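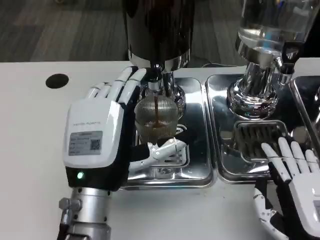

Burthorpe Workplace Trust today announced the opening of applications for its Shared Break Room program, which will help small employers improve the places where their staff rest, eat and talk during the working day. The program will run from June and will offer grants of up to $2000 to each successful applicant. Funding may be used for furniture, lighting, kitchen fittings and refreshment equipment, including a coffee station on a white tabletop or a full counter with a sink, according to the needs of the workplace.

Home News Programs Grants Contact
Reading time: 4 min

The program is open to employers with no more than 50 members of staff. Applications are welcome from offices, workshops, clinics, retail premises and nonprofit organizations within the Burthorpe service area. Employers that share a building may apply jointly, provided that one of them agrees to act as the lead applicant and to hold the grant on behalf of the others.

"A break room is often the last part of a workplace to be planned and the first to be given up when storage is short," said Simin Ghaffari, Director of Programs at Burthorpe Workplace Trust. "We hear regularly from employers who want to offer their people a decent place to sit down for lunch and who have never had a budget line for it. This program gives them one."

Shared Break Room follows a pilot carried out at 17 workplaces. Participating employers were asked to keep a short record of how the room was used before and after the work was done, and to hold at least one staff meeting on the design. Staff most often asked for more seating away from desks, better ventilation and a clear arrangement for cleaning. Several employers reported that the cleaning arrangement had been harder to settle than the furniture.

Among the pilot sites was Ferik, a bookbinding and print repair workshop, where staff had been taking breaks at the ends of their workbenches. The grant paid for a partition, a table and a wall of closed cupboards. Work was scheduled over two Sunday closures so that the binding floor could remain in use during the week.

Ernia, a payroll services office, used its award to convert a former file room. Staff there chose to spend most of the money on sound insulation and to keep their existing chairs. The office has also adopted a rule that no meetings may be booked in the room between noon and 2 p.m., and the Trust has included that rule among the sample policies in its guidance for new applicants.

The Trust will give priority to applications that show how staff have been consulted. A formal survey is not required. Notes from a meeting, a signed list of suggestions or a short written statement from employees will be accepted. Applicants must also submit a simple floor plan, a budget and the name of the person who will be responsible for the room once the work is complete.

Grants may not be used for routine supplies such as coffee, tea, milk or paper goods, or for rent and utility costs. Leased vending equipment is also excluded. Employers that already hold a lease for such equipment remain eligible for the program and may apply for other improvements to the same room.

All rooms supported by the program must be open to every member of staff on equal terms, including part-time and temporary workers. Layouts must leave a clear route to seating and counters for people who use wheelchairs or other mobility aids. Trust advisers will review each floor plan and may ask for changes before an award is confirmed.

"We would encourage employers to talk to the people who work the early and late shifts," Ms. Ghaffari said. "Their needs tend to differ from those of the daytime staff, and they are not always present when decisions of this kind are made."

Design guidance for the program has been prepared with Chiba, an interiors practice specializing in small commercial premises. The guidance covers table heights, lighting levels, waste and recycling points, and the placement of hot drink equipment away from doorways and walkways. It also includes a maintenance checklist and a template for a shared cleaning schedule. Printed copies may be requested from the Trust's office at no charge.

Applications will be assessed in the order in which they are received, and the program will close when all available funds have been committed. Applicants will receive a written decision. Half of each award will be paid at the start of work and the remainder on receipt of invoices and a completion form. Employers that are not successful in this round may request written comments on their application and may apply again in any later round.

About Burthorpe Workplace Trust

Burthorpe Workplace Trust supports small employers in improving working conditions through grants, training and practical advice. Its current programs address workplace facilities, shift planning and first-line supervisor training. The Trust does not charge for its advisory services.

Media inquiries should be directed to the Office of Communications, Burthorpe Workplace Trust. Interviews with Ms. Ghaffari and visits to pilot workplaces can be arranged on request, subject to the agreement of the employer concerned.

Back to News Next release Subscribe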